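Metal lockers, 6 door, light gray, keyed
Trateck storage & shop furniture

Home > Storage > Lockers > Metal, 6 door

Stock: yes, pickup or delivery
Sold as: one bank, six compartments, two rows of three
Price: $243 per bank, keys included
Delivery: local only, see bottom of page

Quick rundown

Light gray metal. Three doors up, three doors down. Recessed pull handles, sit in the door so nothing sticks out to catch a sleeve or a cart. Vent slots in every door. Key lock each door. Comes assembled, you don't build anything. Small label spot on top if you want names or numbers.

Good for staff rooms, workshops, school labs, back of a store. Not for outdoors. Not for a pool room either, people ask, the answer is still no, get the plastic ones from Wakard if it's a wet area.

What's new on this batch

We changed supplier in May. Old ones were from Dredar, these are Hrytsenko. Differences if you already own the Dredar bank and want to match:

- gray is a touch lighter, side by side you will notice
- handles recessed, Dredar ones were the flip kind
- keys don't interchange. Do not order spare keys for one and try them in the other, Jarmila has a drawer full of returns
- same floor anchors

If you need an exact match to the old gray, call first. We have two Dredar banks left in the back, one has a dent in the side panel, will do a price.

Doors and handles

Pull handle is a shallow cup, fingers go in and hook behind. Lower doors you bend for, obviously. Put heavy stuff low. Hinge is stiff the first week or so then it loosens up. If it still sticks after that, door is probably out of square because the floor is out of square. Shim the low corner. There's a pack of shims taped inside one of the lower compartments, look before you throw the box out. 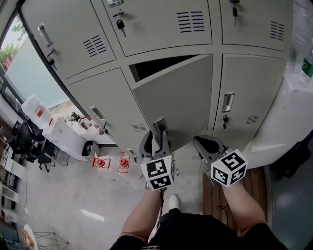
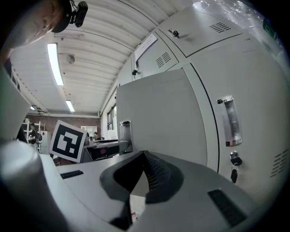
Locks and keys

Cylinder lock, one per door. Two keys per door in the bag. Most people leave one in the lock till the compartment gets assigned, fine, just write the key number down first. The number is on the key and on the sheet in the bag. No sheet = we can't cut you a new one without the cylinder coming in to the shop.

Spare keys: $13 each. Allow a week.
Replacement cylinder with two keys: ask, price moves around.
Master key: available but has to be orderd with the bank, can't be added later. Well it can but you pay for six cylinders.

Padlock version: no. Customers ask every month. The door isn't punched for a hasp and if you drill it the warranty is gone.

Vents

Slots only, no mesh. Dust gets in. If you're keeping camera gear or anything with a lens in there, use a bag or a lidded bin. For wet boots put a tray in the bottom. Don't tape over the slots.

Labels

Paper label and tape works and is what most shops end up with. Tape comes off with warm water and a bit of dish soap, no razor blades please, the paint scratches. We also sell stick on label holders, pack of six, ask at the counter.

Setting up

1. Pick the wall. Floor needs to be flat-ish.
2. Two people to lift. Not one person and a hand truck.
3. Pull the plastic wrap off before you anchor it. Wrap left on at the back traps damp.
4. Anchor to the wall, both top corners. Required if kids are in the building.
5. Check all six doors open and close before you load anything.
6. Test every key. Every one. Call us same day if one is wrong and Ravindran will bring it over.

Leave room in front for the doors to swing plus a person standing there. We see banks put right behind a work table and then the lower row is useless. Measure with the chairs pulled out.

Top of the bank is a flat top, will hold light boxes. Load limit on top is 60 lb spread out. Don't store paint up there and keep it well below any smoke detectors or sprinklers, your inspector will have an opinion.

Cleaning

Damp cloth, mild soap, dry it. Black marks by the handles come off with a melamine sponge, go easy. Touch up paint in the light gray is on the shelf by the register, small bottle, plenty for a few chips.

Buying more than one

Banks bolt side to side, bolts included, holes are behind the plugs on the inside wall. Start from the corner and work out. For three or more banks email Océane Campbell for a quote, she does the school and shop orders and will get you a better number than the page. Send a sketch of the room with mesurements, a phone picture of the wall helps too.

Delivery

Free over $300, otherwise flat fee at checkout. Ground floor only unless you arrange it. Stairs are extra and Mostafa Lamrani has to look at them first. Elevator is fine, tell us the door width.

Old lockers hauled away if they are empty. EMPTY. Please check the top row.

Returns

30 days wasn't working so it's 60 now. Has to be unanchored and clean, with all the keys. Missing keys come off the refund at the spare key price. Dents from your own forklift are your own.

Also on this shelf: benches to match, label holders, boot trays, shim packs, wall anchors for brick

Page updated July 9, 2018. Prices good till the next truck.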